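Brush Racks and Hanging Brushes: Your Questions
By Zanele Chauke
Updated August
9 comments | 37 shares

What is a brush rack for?
It stores calligraphy brushes between sessions with the tips pointing down. Each brush has a loop at the top of the handle, and the loop goes over a hook under the bar.

Can I hang a brush right after washing it?
Yes. Rinse it in cool water until the water runs clear, press the hair gently between your fingers, and shape the tip. Then hang it up. Keep it out of direct sun and away from heaters while it dries.

Why not stand it in a jar, tip up?
A jar is fine for a dry brush. With a wet one, water runs back into the ferrule and loosens the glue. Most of the shedding brushes we get for repair were dried this way.

My brush has no loop. What can I do?
Tie a short piece of waxed cord around the cap end, or screw in a small eyelet if the handle is solid wood. Don't drill bamboo, it splits.

How tall should the rack be?
Measure your longest brush from loop to tip and pick a rack where it clears the base rail. Thick brushes need room to the sides too, so leave a hook free next to a large one if the hair touches its neighbor. The Montecinos stand is our tallest. The Tanholm is lower and suits small script brushes.

Are the carved racks harder to look after?
A little. Dust settles in the cut-outs. Use a dry, soft paintbrush on the carving and a barely damp cloth on the bar and posts. Skip spray polish, which can get on the hair of the brushes.

Ink got on the wood. Will it come off?
On a glossy finish, usually, if you wipe it right away. Dried ink may leave a shadow. Try a cloth with a drop of dish soap first, and test it under the base.

Do I need a felt mat?
We recommend one. It goes under the paper and soaks up what comes through, and it keeps the rack's feet from marking the table. Our Claletti felt comes in 2 thicknesses. Beginners tend to like the thicker one.

Are brushes included with a rack?
No. They are sold separately.

A hook came loose. Can I get a new one?
Yes. Write to the Marnberg parts desk with the name of your rack. Hooks for racks bought before 2000 are a different size, so mention that if it applies.

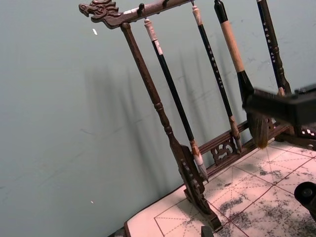

Dark brown rack with dragon-head finial, on white felt. Photo: Marnberg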